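Folding Laundry for Science, Nine Hours a Week

The lead researcher on the Hullville project has a line she uses on new hires, and she used it on me within a minute of my sitting down. "You will never again fold a towel without having an opinion about it."

Her group at Tusell, a small robotics lab in Bainbridge, has spent the winter testing an idea that sounds almost lazy. If you want a robot to learn household chores, leave the robot at the office. Give a person a gripper to hold, send them into a home, and record what the gripper does. The robot gets the lessons later.

The trouble, she says, was that the lessons were too good. "Our people were careful. They were lovely. They folded like they were applying for a job at a department store." A policy trained on those recordings did fine until a corner slipped, and then it had no clue. "It had never seen anybody mess up. It just kept folding air."

So in February the team changed the rules. Each session now starts with the cloth left in whatever state it's in, and the operator has to carry on from there — no shaking it out, no starting over.

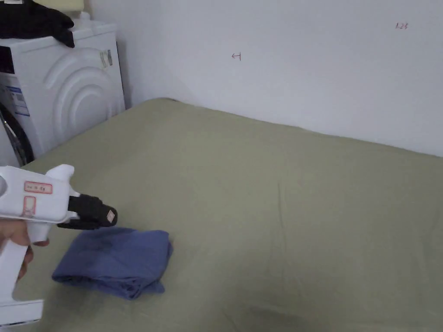 Blue cloth, green sheet, gripper in hand.

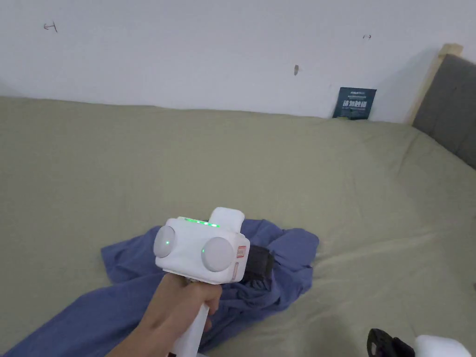

"The first week, everyone hated it," she says. "One of them asked me if she could please just use her other hand." (She could not.)

The comparison was simple enough. Two policies, the same number of recordings behind each, 30 trials apiece on a robot back in the lab. The one raised on tidy demonstrations finished 9. The one raised on messy ones finished 22, and most of its failures came near the end, on the last fold. She would like to know why. Her current theory involves friction, and her other theory involves the cloth being cheap.

I asked whether the result would hold for anything besides small pieces of fabric. She took her time. "We tried a fitted sheet," she said. "I'd prefer to talk about something else."

A second round starts next month in Talbridge, with 55 sessions planned and 4 operators, two of whom have never worked with the gripper before. She thinks that may help. "The experienced ones keep getting neat on me," she says. "I have to tell them to knock it off."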